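Cindard open house: what I brought home for our shop pages

I got back from the Cindard open house with a notebook full of scribbles and a head full of plans, so I'm writing them up before they fade. Cindard makes the website builder that a lot of us small shops use, and on September 10, 2020 they opened their office to customers. I went with Qistina Majimbun, who runs the Zakero gift store two doors down from mine. We had a great time!

The morning was all about seasonal landing pages. Their design team built a winter sale page from scratch on the big screen, and it took less time than my coffee took to cool. I'd always made a new page every year and thrown the old one out. They keep the same address and swap the content, so last year's links still work. I changed ours that same night.

Next came email. Subramaniam, a garden supply business, let the presenters share numbers from its January mailing: 1560 people on the list, 508 opens, 67 orders. I loved seeing real figures from a shop our size. The subject line was four words long and named the offer, no exclamation marks (I'm guilty of those).

Lunch was sandwiches in the hallway, and I got talking with a couple from Rirnier who sell clocks and have 1690 products online. They rename every photo by hand. I can't decide if I admire that or not — probably I do.

The afternoon session on product text was my favorite. We swapped listings with a neighbor and marked every spot where a shopper would have to guess. Mine came back covered in red pen! Take work gloves. I'd written "gray gloves, one pair" and left it there, when a shopper wants to know that they're knit, and whether the palm is plain or has white grip dots on it. Two gray gloves can be quite different things, and the listing has to say so. I've rewritten eleven listings already, and Qistina is doing her candles next.
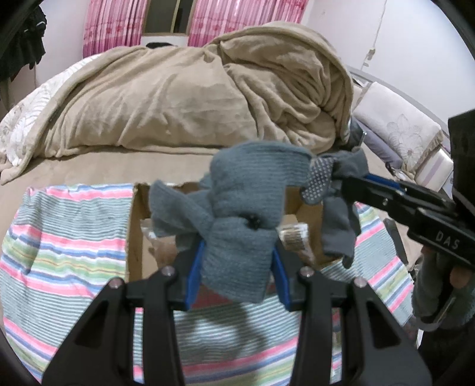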